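How to compare finger pads on a hand-held gripper before you buy a full set

Last updated October 20, 2025

Every pad vendor has a video of its product lifting an egg. I have never needed to lift an egg. I need to pick up clothing, and most of what gets written about pads for soft goods is no help with that. The procedure below is the one I settled on after wasting most of January on a test that told me nothing. It takes an afternoon and uses things you probably own.

I ran it on two pads: the Skoten flat pad and the Fumon ribbed pad, both on the same hand-held Agbayani tool. The tool has a parallel pair of arms worked by a trigger. If yours closes in an arc, the steps still apply but your pads will meet at an angle on thick cloth, and you should expect worse numbers.

What you need

One hand-held gripper with pads you can swap. A table with a plain surface. A basket or bin. A few garments in different fabrics, including at least one smooth knit, one ribbed knit and one heavy woven item. A luggage scale with a hook. Paper.

Leave the foam blocks in the drawer. Foam flatters every pad ever made.

Step 1. Wear the pads in

New pads have a slight skin from molding, and they grip differently once it is gone. Close the gripper on a scrap of denim and pull it free, over and over, until the faces look even. I do 800 pulls, which is dull. The Skoten data sheet says no break-in is needed. My first-day and second-day results for the same pad disagreed badly enough that I stopped believing the sheet.

Step 2. Check the gap

Close the gripper on nothing and hold it up to a window. You want the same sliver of light from top to bottom, or none. A wedge of light means the pads are seated crooked or the linkage has play in it. Wiggle each arm sideways with your fingers. If it clicks at a bushing, fix that first, or you will be testing the bushing.

Step 3. Pinch a fold

Lay the garment down in a loose heap and take hold of one fold. Don't smooth it out and don't hunt for a hem. Hems are thick and give you something to hang on to, and a robot working out of a heap won't often be offered one. Squeeze until the cloth is held across the face of both pads, then lift slowly. 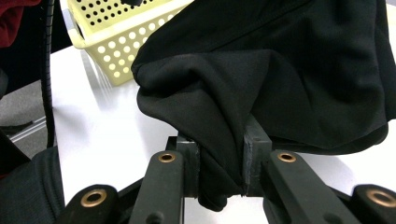 Flat pads on a smooth black knit, with the tail of the fold hanging below the pinch.

Look at the tail. Some cloth should stick out past the pads, since a fold held only by its outermost edge can slide away with very little pull. If you can't get a tail on a smooth fabric, try coming in lower and closing later. Only blame the pad after you have tried that.

Step 4. Hold, then pull

Hold the garment off the table for 6 seconds without changing your grip on the trigger. Then clip the luggage scale to the far end of the cloth and pull straight down until it slips. Write down the number even if it looks wrong. Do this 3 times per fabric per pad, letting the garment fall back into a heap between tries.

Your hand is the weak point here. People squeeze harder when they want a pad to win. I tied a stop behind the trigger so that it always closed the same distance, and the ribbed pad's lead shrank by half.

Step 5. Let go

This is the part the videos skip. Carry the garment over the basket and open the gripper fully. Does the cloth drop, or does it cling to one side? A sticky pad that wins every pull test can still be useless if you have to shake it over the bin. Mark a clean release or a bad one, with no in-between score.

What I got

On woven cotton the two pads were the same as far as I could tell. On ribbed knits the Fumon held more, though it left marks in the fabric that took a while to relax. On smooth knits the flat Skoten did better, which I did not expect, and I repeated that round twice more before writing it here. For release, the Skoten was clean nearly every time. The Fumon snagged on anything with a loose thread.

I would not call that a verdict. It is one tool, one pair of hands and a small pile of clothes. Briststead, the shop that sells both, lists the Fumon as its "all-fabric" choice at a higher price, and nothing on my sheet supports the word "all."

If you move on to a motorized arm

Repeat steps 3 through 5 with the motor current capped. Hand results carry over for release but much less for slip, because a motor doesn't feel the cloth start to go and tighten up the way you do. Keep the same garments and don't wash them between rounds – fabric softener changed my slip numbers more than switching pads did.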